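Tresten Hand Control Software — Set-up Guide
Section 5: Teaching a grasp on a wheel rim 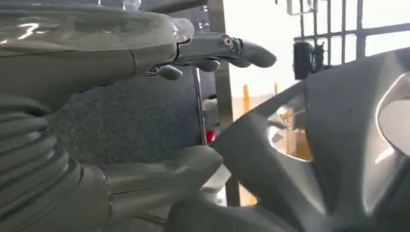
In Section 4 you connected the hand to the controller and checked that all fingers move. Now you will create a grasp program for an alloy rim. A rim is a good first part for learning, but it has two difficulties: the surface is shiny, and the spokes are curved. Both have an effect on the wrist camera and on the contact detection, so please do the steps in the given order.

Before you start

The arm must be in Manual mode and the speed limit must be set to 200 mm/s or lower. The license for the Grasp Editor must be active (Menu > System > Licenses).

CAUTION: Keep your hands away from the rim openings when the fingers are enabled. The finger stop reacts to force only. It does not know what it is touching.

5.1 Create the grasp program

1. Open the Grasp Editor and select New > From wrist camera.
2. Enter a name for the program. The name can have up to 16 characters. Spaces are not accepted.
3. In the field Part type, select Ring with openings. Do not select Disk. With Disk, the planner thinks that the space between the spokes is closed and it will refuse every grasp that goes through it.
4. Press Capture. The arm must stand still until the progress bar is full.
5. Look at the depth view. Areas without depth data are shown in purple.

Note: On a polished rim it is normal to have purple spots where the light is reflected. If a full spoke is purple, lower the exposure by one level and capture again. Changing the position of the lamp often helps more than changing the exposure.

5.2 Set the approach

6. Jog the hand until the fingertips are in front of the spoke you want to hold. The thumb should come from the opposite side.
7. Press Set pre-grasp. The software saves the arm position and the finger angles together.
8. Jog slowly to the grasp position, then press Set grasp.
9. Press Check path. The planner tests the way between the two positions against the depth data and against the cell model.

If the message "Path not clear (E-31)" appears, something in the cell model is too near. Fences and posts are the usual reason. Open the cell model and compare it with the real cell — many users draw the fence once and forget it after the cell has been changed.

5.3 Set the contact limits

10. Open the tab Contact. Leave the sample rate at 500 Hz.
11. Set Closing speed to Slow for the first test.
12. Press Learn free motion. The fingers close one time in free air and the software records the motor current. Move the hand away from the rim before you do this step.
13. Return to the pre-grasp position and press Test grasp. Keep your thumb on the enable switch.

The test is passed when each finger shows a green mark in the contact list. A yellow mark means that the finger stopped before the expected angle. In this case, check if the fingertip meets the edge of the spoke and not its face.

CAUTION: Do not raise the force limit to get rid of a yellow mark. Correct the grasp position first.

5.4 Save and export

14. Press Save. The program is stored on the controller.
15. To use the program in a Madside cell project, select Export > Cell package and copy the file to the project folder.

The contact log keeps the last 2,000 entries. Older entries are deleted without a message. If you need them for your quality records, export the log before you run a long test.

Changes in this section: step 12 was moved before the first test grasp, and the explanation of E-31 is new (G. Pichon, Tue 25 February).

Continue with Section 6, Running a grasp program in Automatic mode.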